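Slow Hands, Please 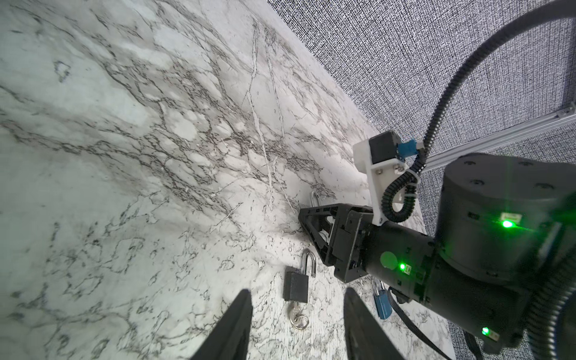
Padlocks and keys on the table, seen from between one arm's fingers.

Everybody wants to talk about the model. Which one, how big, how long it cooked. Fine. I want to talk about the hands. The human ones, on the leader arms, at four in the afternoon, doing the padlock thing for the ninetieth time.

My claim, so you can stop reading if you hate it: most of what we call a bad policy is bad teaching. And we teach badly on purpose, for speed, and then act surprised.

Some background. Small group, two arms, one table, a pile of padlocks. Task is pick up the key, get it in, turn it, shackle pops. One arm holds, other arm works. I've been at it since September and I have opinions now.

We set a goal of 100 good demos per operator. Sounds reasonable. What happens is that people get fast. Everybody gets fast! You stop looking at the key and start looking at the counter. By demo sixty you have a little flick of the wrist that gets the key off the table, and it works for you because you're a person with forty years of practice at keys and you can see it starting to slide. The arm gets the flick. It doesn't get the forty years.

Dulce Arriaga was our best operator by the numbers. Nine seconds from key to open on a good run. Beautiful to watch. The policy trained on her runs alone was awful, it would swing at the key like it was swatting a fly. Same starting positions, same locks. Then we trained on Hooman Nikzad's, who is slow, who stops, who backs off the keyhole and comes in again. Ugly demos. I had argued for throwing half of them out. The Hooman policy opened locks. Not all of them, not even most, but when it missed it backed up and tried again, and I have to say I got a bit emotional over a padlock.

So that's the first thing. Keep the fumbles. Not every fumble, if you drop the key on the floor that's a bad run, bin it. But the miss and recover, the wiggle when the key is half in and won't go. That's the task. The clean run is the rare case and we had been collecting only the rare case.

Second thing, and this is where I fight with people. Teleop vs. guiding by hand.

Hooman and I go round on this at lunch. He says grab the arm, move it yourself, you feel the keyway, done. And he's right that you feel it! With remote control you feel nothing, or you feel the motors in the leader, which tells you plenty about the leader. A key that's one degree off gives a tiny bite and your own fingers know it before you do. Through the leader arm you find out when the lock body starts to rotate and you swear.

But. When you guide by hand you cheat. You lean on the arm. You push harder than it ever could by itself, your body is in the camera views, and your eyes are using a view the arm won't have. I've watched people bend down to table level to peek into the keyhole, and then the demo gets saved as if the robot knew what they knew. It didn't. It had its cameras.

With teleop, if you're strict, you can make the operator live with what the robot has. Screens only, backs to the table. We tried that. People hated it. Mitra Hosseinzadeh called it threading a needle through a mail slot, and she was the one who asked for it. The runs took twice as long and two people wanted to quit after the first morning. And those are the demos I'd fight for, because everything the operator used to decide is in the data. If she had to tip the wrist to see the key, the tipping got recorded. Looking is part of the job. You only learn to look if your teacher had to.

I don't think hand guiding is useless. For a rough path, sure. For showing a new person how much force is dumb, great. For anything where the hard part is seeing, no.

Third thing, shorter, I have to be somewhere. Pay. A place I worked before, Ellery, paid per accepted demo. You can guess. 123 runs in a shift from one guy, and you could of laid them on top of each other. Same key angle every time, since he set it up the same way every time. Per-demo pay buys you one demo, many copies. Pay by the hour. Tell people to move the locks. Let them be bored and weird, bored people put the keys in stupid places and stupid places are what you need.

The comeback is always scale. Get enough data and the sloppiness washes out. Maybe! I've never had enough to find out and neither have most people reading this. And I'm not sure a habit washes out. If every operator has the flick, more operators gives you more flick.

Juniper Pettigrew read a draft of this and said I'm just describing teaching. Well yeah. You wouldn't teach a kid to use a key by doing it as fast as you can a hundred times and then leaving the room. We have teh word "demonstration" right there in the name and we forgot somebody's supposed to be watching.

We're redoing the padlock set next. Hourly, screens only, no counter on the wall. I'll post the numbers even if they make me look bad.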